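From: Sveva Sartori
To: household-list
Subject: Re: [household] where do sponges live

On Thursday, Pridton wrote:
> I counted up what's under my sink and quit at 29. Does anyone on
> this list have an opinion on open shelves for sponges? My
> sister swears by a closed tub. I think a closed tub is how you
> get a smell.

I have opinions. I have up to 60 of them, and the digest limit is 1,000 words, so you're getting the short version.

Your sister is wrong about the tub, but open shelves only work if the shelf is small. Give a sponge a deep cabinet and it goes to the back and becomes geology. I like the little kids' bookshelf kind, two boards and not much else. Blue for the bottom board and pink for the top is plenty of labeling for a grown adult. Bathroom sponges up, kitchen sponges down, or the reverse if you're contrary.

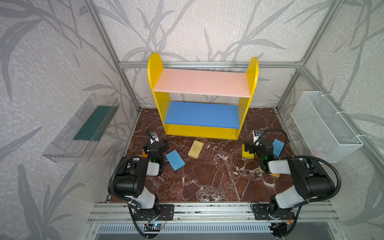
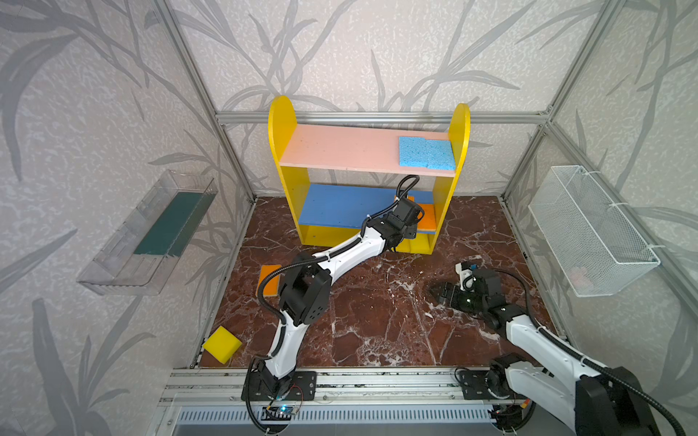

household digest, no. 805

The green scouring pad gets the clear basket on the left wall and it gets it alone. Mix pads in with sponges and you will pick up the wrong one in bad light and take the finish off something. I did this to a Teka sink and still think about it.

Wire mesh on the other wall is for whatever needs air. Zip ties hold it fine. Jelen wrote in October that ties look cheap – they do, and so do sponges.

As for the floor: sponges go there. I don't have a cure. One light blue one at the right end of the top shelf and an orange one on the board under it counts as progress in my book, even with a yellow one still lying on the marble pattern. Pick up the ones in front first or you'll step on them reaching for the ones in back.

Mavromatis, you asked off-list about sorting by color. Sure, if you own the same number of each. I never have.

Pridton, throw out half the 29 before you buy any furniture.

Sveva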